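5.3 Défaut de relâchement sur la tâche du tiroir

Sur les 502 essais de la campagne Brester, 11 se sont terminés par un défaut que nous n'avions pas prévu dans le protocole initial. Dans chacun de ces essais, le bras droit avait saisi la poignée et ouvert le tiroir correctement. La phase suivante, qui consiste à desserrer les doigts puis à reculer, a commencé par le recul. La pince tenait encore la poignée au moment où le bras s'est mis en mouvement.

Les conséquences ont varié selon la direction du recul. Dans cinq essais, le tiroir était déjà en butée, l'effort mesuré au poignet a dépassé le seuil et le superviseur Eta a arrêté le bras sans autre effet. Dans quatre essais, le meuble a glissé sur la table avant l'arrêt. Dans les 2 derniers, l'opérateur a appuyé sur l'arrêt d'urgence avant que le seuil ne soit atteint. Aucun objet n'a été endommagé et personne ne se trouvait dans la zone de travail.

L'examen des journaux situe l'origine du défaut dans notre couche logicielle. Narna envoie les consignes de pince et les consignes de trajectoire par deux files distinctes. Quand une consigne de fermeture est répétée en fin de saisie, ce que fait la politique lorsqu'elle estime la prise incertaine, la file de la pince conserve une entrée en attente. La consigne d'ouverture arrive ensuite, elle est considérée comme un doublon et elle est rejetée. La file de trajectoire ne reçoit aucune information de ce rejet et exécute le recul à l'heure prévue. Les 11 essais présentent tous cette séquence. Nous l'avons retrouvée dans trois autres essais classés comme réussis, où la pince avait glissé de la poignée sans faire bouger le meuble.

Le superviseur Eta n'a pas détecté l'anomalie plus tôt parce qu'il surveille l'effort et la vitesse, sans comparer l'ouverture réelle des doigts à l'ouverture demandée. Son seuil avait en outre été relevé en janvier pour éviter les arrêts intempestifs au contact du porte-assiettes. Ce réglage convenait aux tâches de vaisselle. Il était trop permissif pour un bras solidaire d'un meuble posé et non fixé.

La disposition de la table a aussi joué un rôle. Le tiroir ouvert avance en direction du porte-tasses, et un recul mal engagé peut entraîner le meuble vers les tasses suspendues ou vers le bras gauche (figure 4). Le jeu de scènes Durrani impose cette proximité et nous l'avons conservée pour que les résultats restent comparables.

Deux modifications ont été apportées. Le recul est maintenant conditionné à la lecture d'une ouverture des doigts supérieure à une valeur fixée par tâche. Le seuil d'effort dépend désormais de la phase et revient à sa valeur d'origine dès que la pince est fermée sur une poignée. La reprise des essais concernés, terminée le 23 juillet 2026, n'a pas reproduit le défaut. Le nombre de répétitions reste trop faible pour conclure sur sa fréquence résiduelle, et le cas d'une panne du capteur d'ouverture n'a pas été traité.

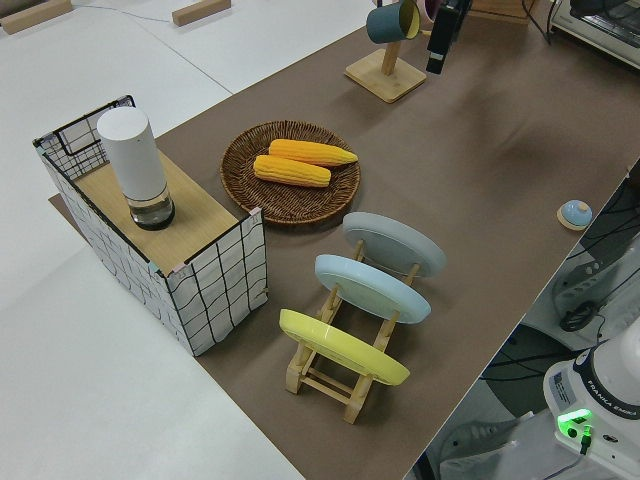
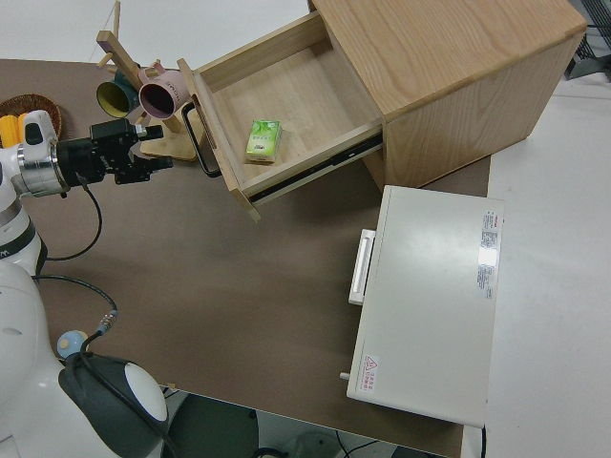
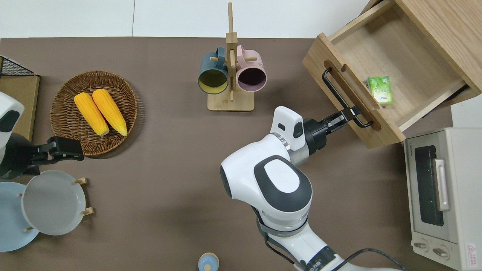 Figure 4. Poste de travail de la campagne Brester. Première vue : porte-assiettes, maïs et porte-tasses. Deuxième vue : tiroir ouvert, avec la pince d'un bras devant le porte-tasses. Troisième vue : pince du bras droit fermée sur la poignée du tiroir ouvert.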